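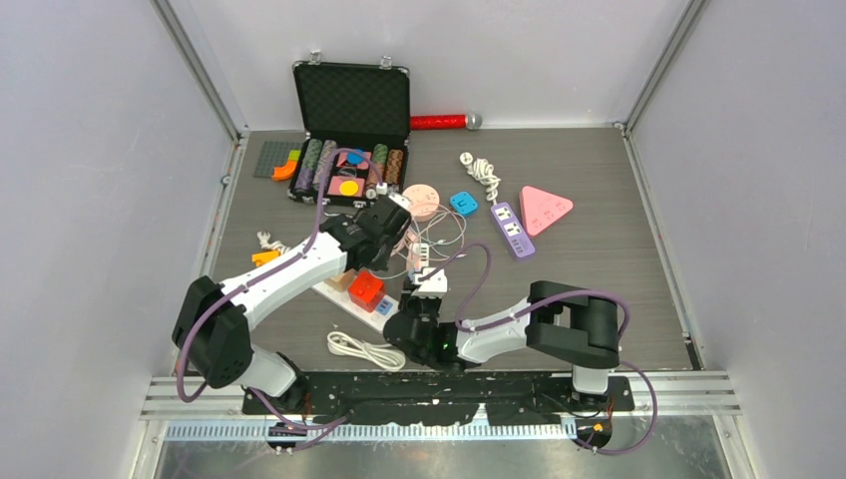

Tips for the plug-and-cable table

Notes from the Wollon robotics club for anyone practicing the power strip task. Two arms, one cluttered table, and a lot of cord.

1. Run the arms' own cables up the outside of the links. Leave enough slack for a full wrist turn, then check both sides by hand before switching on.

2. Start with block-shaped plugs. Flat sides give the fingers something to hold. Round adapters come later. 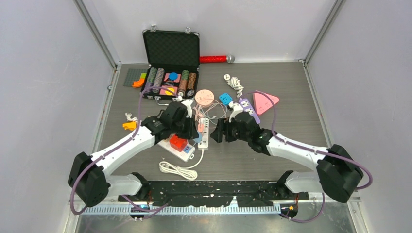 3. Keep the back of the table the same from run to run. Ours has the open case of poker chips and the gray building plate. Pikamus, our second team, moved theirs and had to redo 13 runs.

4. Coil spare cord loosely. A tight coil springs open when the plug is lifted.

5. Go slow where the grippers meet - one arm holds the strip, the other brings the plug.
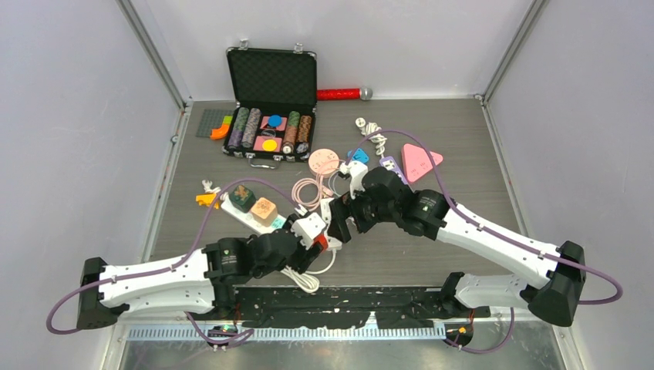 Both arms working near the middle, poker chip case at the back.

6. Write down every run, good or bad. The sheet for the Lazaridis meet has room for 415.

7. Use the wrist view to line up with the sockets. The table view is too far away for the last inch.

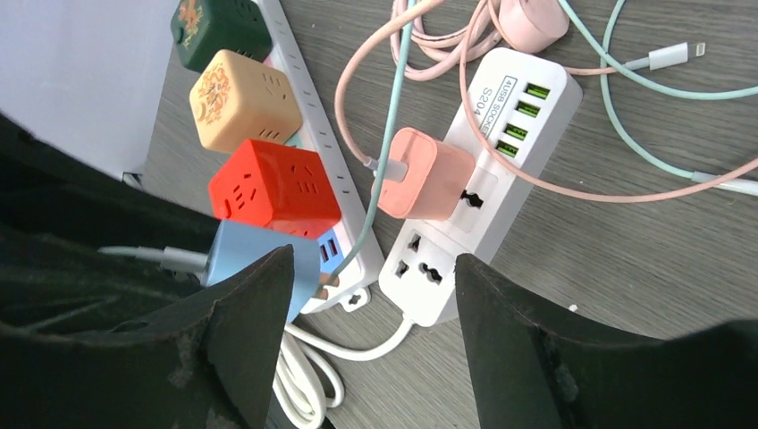
Page last changed: August

Wipe the fingertips before each session. Put the strips away unplugged, with the longest cord at the bottom of the bin.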